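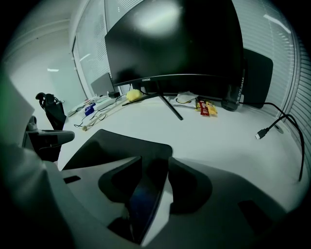 Desk clear-up starts at Vestitz, and the big white one goes first

Posted 07/11/2024 in Office News

Well, it has finally come round to us! After months of muttering about cables, the second floor at Vestitz is having a proper desk clear-up, and I've been asked to write it up for the news page (I was the one who muttered loudest, so fair enough).

We have eight shared desks up here and they've all got a bit lived in. You know how it goes. You sit down for a morning, you plug in a charger, you have a packet of something, and then you get called into a meeting and the charger and the packet stay there until Christmas. I am as guilty as anybody and I'd like that on record before people start sending me messages.

Rafail Lazaridis is running the thing. He did the same job for the Grement office in May, and they were so pleased with it that they've been on at us ever since. His way of doing it is very simple, you take one desk at a time and sort it into what stays, what goes to a cupboard and what goes in the bin. He's made a start with the white desk, the one with the big curved COOCAA monitor on the V-shaped stand. I was glad about that, as it's my favourite spot to work and also the one I'd be most embarrassed to show a visitor.

The monitor is staying, before anyone panics. I've had two people ask me already. It's a lovely big screen and once you've had a spreadsheet open on it you don't want to go back. The stand is staying too, although I do wish the legs didn't reach so far across the desk - I never know where to put my notebook. Rafail says you put it between the legs. I've tried that and I keep knocking it with my elbow, so we've agreed to disagree.

Snacks are the next thing. There's a little gathering of them to the right of the stand, a red packet and a yellow one, with a crumpled white wrapper for company. The rule from now on is that sealed snacks go to the kitchen shelf and anything crumpled goes in the bin, and please don't make Rafail decide for you. The black tumbler with the white lettering up the side can stay on the desk for now, but if it's yours, come and say so!

Then we get to the mallet. It has a long wooden handle with a small round knob on the end and a fluffy yellow head, and I've grown very fond of it. My first thought was that it must be something to do with Sonevow, our lunchtime music group, and I asked them, and they said it wasn't on their list but they'd be very happy to have it. I've also been told it's for getting the knots out of your shoulders. I gave my own shoulder a few taps with it while I was waiting for the kettle and I can report that it's very pleasant and did nothing at all for my typing.

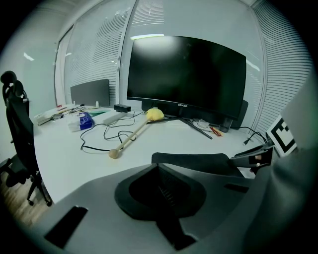

If it hasn't been claimed by the end of next week it goes to Sonevow, who meet in the small room by the stairs and would like me to mention that new people are welcome, even if you can't read music.

The cables are going to take longest, and I don't envy whoever gets that job. They loop all over the place, and there's a USB lead trailing off on the right that I've been moving out of my way for weeks without once wondering what it belonged to. There is a cable hole near that side of the desk, a neat little round one, and Rafail would like us to use it. He's bringing ties and sticky labels. Each lead gets a label with what it's for, and if we can't work out what it's for it goes in a box in the cupboard for a month. The power strip stays put, just please don't pile things round it.

The blue-and-white tissue box is also safe. I asked specially. It's the time of year for it and I'm not walking to the kitchen every time I sneeze.

A word about money, as I know it'll come up. The whole floor has £3,142 to spend on storage and bits and pieces, and £686 of that is set aside for cable trays and ties. The rest is for the cupboard and some drawer units, and if you have strong feelings on drawers then Rafail would love to hear them (he really would, he showed me a catalogue and I had to sit down). I put in a word for a hook under each desk for headphones. I've also asked for a small tray for pens, as I seem to lose one a day.

The other desks will follow over the coming weeks, starting at the window end. Your desk will get a note on it the day before, so you have time to take home anything you'd miss. Found items go on the shelf next to the printer, and you can pick them up whenever you like, no questions asked and no forms.

If you'd like to help, Rafail could do with a hand on the cables, mostly after lunch. I've put myself down for labels - my handwriting is terrible but I've got a nice new pen, at least for today. Names to him or to me by Monday please, and bring your own mug.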